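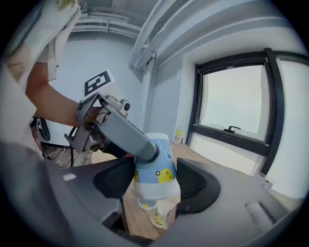

So where did the money go this spring? Most of it went into the second pair of hand grippers and the finger pads, and what's left is set aside for the arm itself.

I know the plan we sent you had the arm running by April. It isn't (sorry!), and the hold-up was my first wrist joint, which had so much slop in it that I pulled the whole thing apart and started over. The new one is printed and waiting on bearings from Brisano. Meanwhile we've been busy with the hand grippers at Werkholm, and I'm really happy with those!

The pads are Silik now, the softer grade. The old ones squashed anything made of paper, so this felt like money well spent.

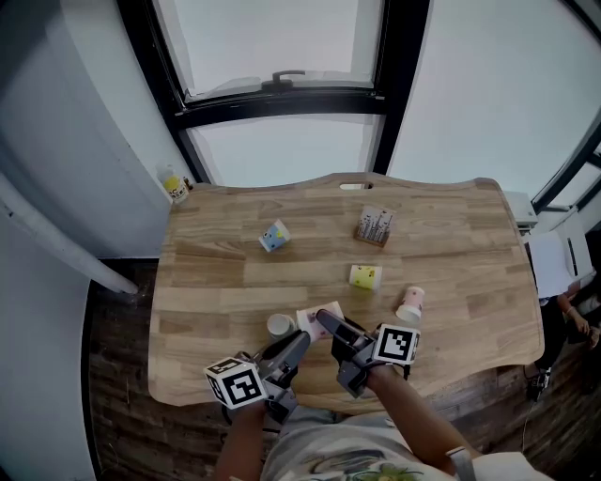
The bearings should get here in June, and then the Onyeka arm goes together on the same bench. My target is 1000 recorded tries at stacking and passing cups before we let the arm have a go by itself. I've spent $1848 so far, and receipts for all but 3 small orders are in the shared folder. I'll chase those up and send them along with the next report, plus a new date for the arm once I've had the wrist in my hands for a week.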